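21 February 2023
By a staff writer, Girside

The Open Day

My aunt had two tickets for the open day at Amavia, and her knee was bad, so I took my daughter. We rode the bus out to Rornetham and got stickers with numbers on them. Mine was 777. My daughter wanted it, so we traded.

The first room was warm and smelled of floor cleaner. A woman in a gray vest told us the arm had practiced with the spoon 2,971 times. She said the millet was harder than water. A man behind me asked why, and she said it rolled.

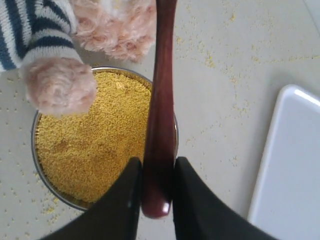 My daughter asked if the toy was allowed to have some. The woman said it could have as much as it liked. She had answered that one before, I think, but she smiled anyway.

I used to do that kind of work. Eleven years at Yazdani, filling spice jars by hand, 40 to a case – my wrists still know the weight. I didn't say so. I watched the black fingers and found that my own hand had closed.

Then the group moved up and we got a place by the rope.

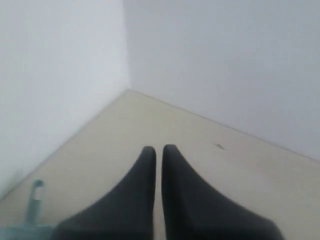 "Does it get tired?" my daughter asked.

"No," the woman said. "We do, though."

We ate our sandwiches at the bus stop. My daughter held hers between two stiff fingers and raised it very slowly to her mouth. She dropped some lettuce. On the ride home she asked if we could come back in September, and I said we would see.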